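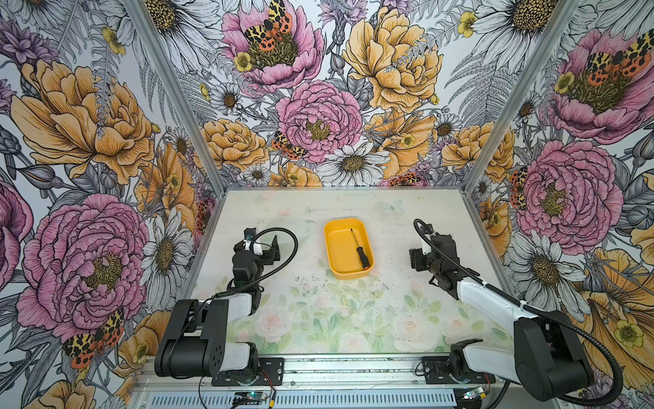

A screwdriver in a yellow tray, between two robot arms.

How Do Builders Plan a Building on a Computer?

Before anyone digs a hole for a new school or library, somebody has to decide where everything goes. Walls, doors, pipes, wires, lights and stairs all need a place. People used to do this with pencils and very large sheets of paper. Today most of it is done with a computer model.

What is a building model?

A building model is a 3D copy of a building that lives inside a computer. It looks a bit like a building in a video game, but it holds a lot more information. Click on a door and the model tells you how wide it is, what it is made of and which way it opens. Click on a wall and you can find out how thick it is.

The long name for this is Building Information Modeling. Most people just say BIM, which rhymes with "swim."

Who uses it?

Many different people work on one building. The architect draws the rooms. The engineer makes sure the floors are strong enough. The plumber needs to know where the pipes go, and the electrician needs to know where the wires go. Each of them adds a part to the model.

Finding a clash

Sometimes two things end up in the same spot. A water pipe might run straight through a steel beam. This is called a clash. On paper a clash is easy to miss. In a model, the computer checks every part against every other part and makes a list of the problems.

Let's say the town of Harnent wants a new library with 12 rooms. The first check finds 40 clashes. The team moves some pipes, lowers a ceiling and checks again. Moving a pipe on a screen takes a minute. Moving a real pipe can take days, and it costs money — sometimes a lot of it.
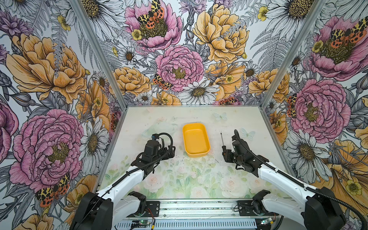
Two robot arms at a table printed with roses and butterflies.

What happens when the building is finished?

The model is still useful. If a light stops working in January, the people who run the library can look up what kind of bulb it needs. A building may stand for 80 years, so the model has to be kept up to date. If a wall is taken down, it should be taken out of the model too.

Try it yourself

Draw your bedroom from above on squared paper. Use one square for every 30 centimeters of floor. Now draw your bed, desk and closet on a sheet of tracing paper and lay it on top. Does the door still open all the way? If it bumps into the bed, you have found a clash.

Words to know

Architect — a person who designs buildings.
Beam — a long, strong piece that holds up a floor or roof.
Clash — two parts of a building planned for the same place.

Page last updated 9/8/19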